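Heather Halliday
26th November

OK so the faux flower thread I keep promising. I've been sorting my box of fake stems for the winter arrangements and I have opinions. Settle in, this one's long.

Some background for the new people: I do the flowers for the front windows at a little row of shops in Cornham. Used to be all fresh. Now it's mostly artificial from late fall on, because the radiators under those windows will cook a real rose before lunch.

I started with one bag of clearance roses from a store in Melbridge that closed down. Now there's a closet. My sister calls it the greenhouse.

First thing I do every season - everything comes out of storage and gets sorted by type before I so much as look at a vase. If I start arranging straight from the box I always end up using whatever's on top and then finding the good stuff in January.

I like a white surface for this. You think your greens all match until they're lying on white, and then half of them look like pool table felt.

Color plan this year is red and pale blue. I know. Red and blue sounds like the Fourth of July, but with a really soft, washed-out blue it goes all wintry and a bit old-fashioned, like a china plate. I tried it in the Lockyer Street window last year and people came in to ask about it!

Blue ones go in a tray so the petals don't get flattened, loose greenery stays out on the table, and the red rose gets laid out full length so I can think about where the stem should end.

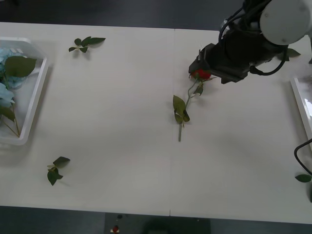

Paora Rutherford
Do you cut the stems down or bend them? I bought a dozen for my mom's table and they're all way too tall for the vase.

Heather Halliday
Bend first, cut later! I fold the bottom up inside the vase until I'm sure, because you can't grow it back. Once I've lived with it for a couple of days I'll get the wire cutters out. Please use real wire cutters, I wrecked a nice pair of kitchen scissors on a peony.

And if the vase is clear glass you'll see the folded bit, so for those I wrap the bend in something or just bite the bullet and snip.

Speaking of wrapping. A lot of fake stems give themselves away below the flower. Gorgeous bloom, then a shiny plastic stick in a green nothing in nature has ever been. Or worse, that yellowy olive shade.

Floral tape helps so much. Stretch it as you go (it only gets sticky when you pull it), start up under the bloom and spiral down at a slant. I've gone through 15 rolls since I started doing the windows and I'd still say buy the cheap one.

Do try it against your leaves before you commit. I've used tape so bright it made the rest of the bunch look sick, and then I had to peel off the lot.

Next up, loose leaves. Sprigs pop off. It's just what they do, especially after a year squashed in a box. DON'T throw them out. I keep mine in an old cookie tin and they're the most useful thing I own. Gap at the front of the vase? Sprig. Bare bit of stem? Sprig, plus a dot of hot glue. Ugly knot of wire? You get it.

Dusting, since somebody always asks: hair dryer on the cool setting, outdoors if you can stand it. For the bad ones, a soft makeup brush. I don't put fabric petals in water anymore after what happened to the tulips. RIP tulips.

Then I lay the colors side by side before anything goes in a vase. Deep red next to the pale blue, green leaves on both. I want to see the two heads near each other and the greens talking to each other. If it looks good lying flat it'll usually look good standing up.

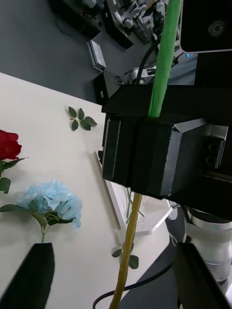
Somebody in the replies wants to know if red and blue won't look too cold in a north-facing window, and whether cream would be safer.

Safer, sure! Cream goes with everything. But a north window is pretty gray by mid-afternoon and cream just sort of vanishes in it. The red holds up from across the street. If you're nervous, put one cream thing in at the back and see how you feel.

Go easy on the blue, though. Those big ruffly heads take over fast. I set mine low, off to one side, and let the roses stand taller behind it.

Vases tomorrow, if I can find the tall green one. It was on the shelf over the washer and now it isn't, and I have questions for my sister.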